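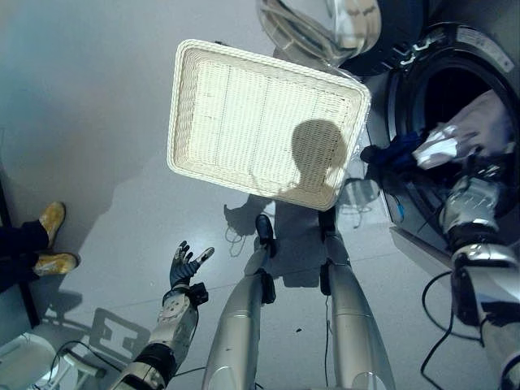

Graham Oakley wrote in after the last breathing tutorial to say that counting wrecks it for him: the moment he starts on "in for four, out for six," he tenses up and feels like he's taking a test. Could there be a way to calm down before bed with no numbers in it?

Yes, and I love this question! Plenty of people find that counting turns a restful practice into homework. What follows is the humming breath, which I teach in the evening class at Whitlock, and it's my favorite thing to do at the end of a long day.

What you need

A chair or a folded blanket, and a room where you don't mind making a little noise. A timer helps – set it for 300 seconds so you can forget the clock. If you have a cold or a blocked nose, save this for another night.

Getting set up

Sit so your hips are a bit higher than your knees. Let your hands rest on your thighs, palms down. Unclench your teeth but keep your lips together, and let your tongue go heavy in your mouth. Close your eyes, or look at a spot on the floor if closing them makes you uneasy.

The practice

Breathe in through your nose, as much as feels easy and no more.

As you breathe out, hum. Pick a low note you could hold while half asleep. It doesn't have to be pretty (mine sounds like a refrigerator).

When the hum fades, stop. Don't squeeze out the last bit of air. Wait for the next breath to come in by itself, then hum again.

After a few rounds, try moving your attention to where you feel the buzzing. Lips, nose, chest – it wanders, and following it around is half the fun!

When the timer goes, sit quietly for 60 seconds and let your breath do whatever it likes.

If something feels off

Lightheaded? Your in-breaths are probably too big, so go back to normal breathing and try smaller ones next time. Tickly throat? Hum more softly. If you feel anxious or panicky, open your eyes, put both feet flat on the floor and stop there for the night.

Try it for 10 evenings before you decide whether it suits you, and do it in your pajamas if you want to.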